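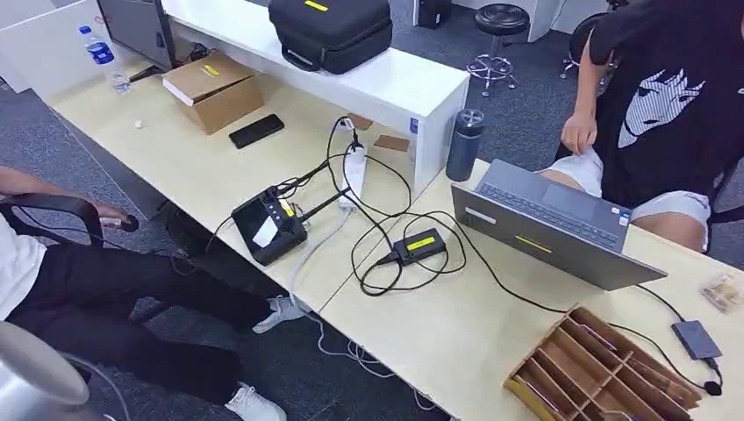
Moving desks, week one

Ok so quick post, I have 20 minutes before I need to leave and I said I'd write something in September. Last one was in the spring. Sorry to the handful of you who still check.

We moved. The office I mean, not me. Out of the old place over the dry cleaner and into the third floor of the Plunell building, by the river, or by the parking lot that is by the river. Everybody packed on a Tuesday, which was a terrible day for it, half the team had calls till 4.

What I wanted to write about is the commute though. I have been thinking about it way more than the desk.

Old commute: 3 stops on the bus, then walk past the bakery. Eleven years of that. I never thought of it as anything. You get on, you read two pages, you get off. New commute is the train and then a bus and then a bit on foot along a road with no sidewalk on one side. Door to door it has more than doubled.

First morning, missed the connection. Second morning, made the connection, got on the wrong bus. It goes to the same street but the other end, past the Dewulf warehouse, and the driver was very nice about it and I was very late. Third morning fine. Fourth morning fine but raining and I found out what shoes I own.

Things I've worked out so far, for anyone else starting a longer trip:

Pack the bag at night. I know. Everybody says it. I never did it because on the old route forgetting something meant going home at lunch. Can't do that now.

Sit on the left side of the train going in. Sun is on the right and its brutal before 8.

Don't look at work email on the train. I did it the first two days and arrived already annoyed. Now I have a rule, nothing until I've sat down and had coffee. Breaking it about half the time.

Eat before. The station kiosk wants silly money for a muffin and the muffin is not good.

Download stuff. There's a long dead stretch after the second tunnel and the podcast just stops in the middle of a sentence. I got a Skaltance subscription (the audiobook one) because of that and so far I've listened to most of a very long book about canals. Did not expect to care about canals. I care a lot about canals now. Did you know they had to keep the bottom from leaking by packing it with wet clay and sometimes drove cattle up and down on it? Told my sister on the phone and she said that's nice and changed the subject.

So the time thing. I did the math on a napkin and then wished I hadn't. Then I did it again with steps, since my phone counts them whether I like it or not. The walk from the last bus stop to the front door is 1,683 steps. Twice a day. On the old route I was barely getting up off the couch by comparison. My knees have opinions but I'm sleeping better, and I think that's the walk. Could also be that I'm just wiped out.

The part I miss is dumb. It's the bakery. Not even the bread, just the smell at that corner and the lady who waved. I never once told her we were leaving. Keep meaning to go over on a weekend and buy a loaf and say hi, and then the weekend is gone.

What I don't miss: the stairs, the radiator, the one bathroom.

People keep asking if I'll move closer. No. Rent out there is nuts and I like my kitchen. There's also talk of letting us stay home 2 days a week starting whenever someone signs off on it. I'd take it. But I noticed I felt a little bit sad at the idea, and I think it's the canals. When else am I going to sit for that long with no one asking me for anything? At home I'd fold laundry. I know I would.

Other bits, fast:

The Cleltach rain jacket I bought on sale in June finally got used. Good hood. The pockets are too high, you end up standing like a penguin. Keeping it anyway, recieipt is long gone.

If you leave at 5:10 the train is packed and if you leave at 5:25 it's half empty. Fifteen minutes! I do not understand it but I've been hanging back to catch the later one.

There's a heron. On the river bit, by the drain pipe, most mornings. Stands there like he's waiting for a bus too. I slow down for him and then have to walk fast the rest of the way.

Someone asked in the comments last time about the lentil soup recipe. I haven't forgotten, I just can't find the card it was on, it's in one of the boxes. It was mostly cumin. Will post when it turns up.

Next time I want to write about bike options, because there's apparently a path on the far bank that goes nearly the whole way and I've been looking at used bikes at lunch. Haven't ridden one properly in years. If you have done a long ride to work in regular clothes tell me how you deal with arriving sweaty, I need real answers.

Ok shoes on, train's at ten past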